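Gedudero Boards > Arms and Grippers > Collecting demos
Topic: Pouring demos, how much should I vary between takes?

slowpour_plalwood
Posted 9/13/20
Hi all, long time reader, and I finally have something to ask! We're a small group in Plalwood teaching a pair of arms to pick up a measuring jug and pour from it into another container. Every example is driven by hand with two controller grips, and we record the joints and the cameras through Drolley. We have 80 takes so far and I'm getting nervous about what we're really teaching. Two views from the session, so you know what I'm talking about. 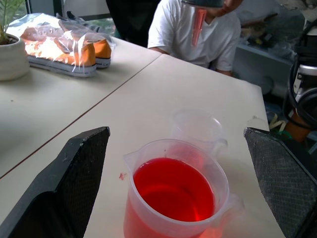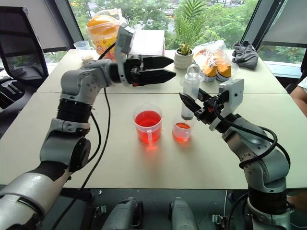
Wrist camera first, wider view of both arms second.

So the question. The jug has been about two-thirds full for nearly every take, and I've been putting it back in more or less the same spot (I know, I know). Before I record the next 80 I'd love to hear what you would change first: the fill level, the starting position, the container we pour into, or the stuff on the rest of the table. I can't change everything at once without losing my mind and I'd like to keep the takes comparable.

tin_elbow
Position, no contest. When we did cup stacking the policy learned one patch of table beautifully and was hopeless a hand's width to the left of it. Put the jug somewhere different on every single take, and turn the handle too. A handle that always points the same way is a habit the arm will pick up faster than anything you meant to teach it.

Fill level second, I'd say. A jug with only a little in it has to be tipped a good deal farther before anything comes out, and if it never sees that it will stop short and wait for a pour that isn't coming.

marblebench
Lovely setup, and I'm a bit jealous of the window. But I have to be the grump about the background. Sneakers in a bag, a plant, a snack package, all the greenery and the cars outside... If it were me I'd clear the far side of the table, hang a sheet over the glass and get one clean set working before letting the world in. With 80 takes you don't have enough data to average all that away, and the light through a window that size is going to wander all day long.

tin_elbow
Going to disagree with you there, marblebench, in a friendly way. We did precisely that, sheet and all, and the first time a person walked behind the table in a colored shirt the arm drifted off toward nothing. I'd leave the clutter and shuffle it. Move the sneakers, swap the plant to the other end, take the bag away for a while. What you don't want is clutter that stays put for the whole session, which is the worst of both.

marblebench
Fair, and I'll give you the part about clutter that never moves. I still think a beginner set should be clean, and we'll have to leave it at that :)

gravyboat_26
What jumps out at me is the empty jug in the first picture, the one behind the red one. I had to look twice to find its outline against that pale tabletop! If you ever use that one as the pour target, your network is going to have the same trouble I did. We had this with clear cups and put a ring of colored tape below the rim. Grip success went up right away and the tape never hurt anything that I could tell.

Also, there's a small pinkish spot on the table to the left of the jug in that same shot. Do you wipe down between takes? We had a whole run where the spots built up as the session went on, so late takes looked different from early ones, and we'd been recording all the easy positions early and all the hard ones late. Took us an embarrassingly long time to work out why it did well only on a dirty table.

slowpour_plalwood
Oh dear, I hadn't thought of the spots at all. I've been wiping when I remember, so call it every now and then. I'll keep a cloth by the controllers and make it part of the reset. Tape is a great idea too, thank you!

One thing I left out of my first post: 26 of the 80 have some kind of fumble in them, where I missed the handle and went back, or poured too fast and had to level off. Keep or toss?

tin_elbow
Keep the ones where you recovered. Those are gold, it gets to see what a miss looks like and what to do next. Toss the ones where you just gave up and hit stop.

marblebench
Toss them all for a first model, would be my advice. Train on the other 54, see where it breaks, then add the recoveries back in and compare. It's one extra training run and you'll learn something from it either way.

akande_pads_fan
Slightly off topic, but look at your finger pads before the next batch. There's a little worn chip near the top of the left one in the wrist view. We run Akande pads on ours and change both sides together, and I always record 10 short takes after a swap to see if the grip has shifted. I wouldn't mix old and new pads without writing down which takes are which.

slowpour_plalwood
Didn't even notice the chip! I'll note the pad state in the log from now on.

Okay, my plan, and please yell if it sounds silly. The next batch gets a new jug position and a new handle angle every take, three fill levels in rotation, tape on the clear jug, and a wipe at every reset. I'm leaving the window alone and moving the clutter around every 10 takes, which I realize is siding with tin_elbow, sorry marblebench. For the fumbles I'll do it marblebench's way and train without them first.

marblebench
No hard feelings, I'll take half! Do write down the time of each take though, so you can sort by daylight later if it goes strange on you.

gravyboat_26
And please post the numbers when you have them, good or bad. I'm about to start on soup ladles and would like to know what I'm in for.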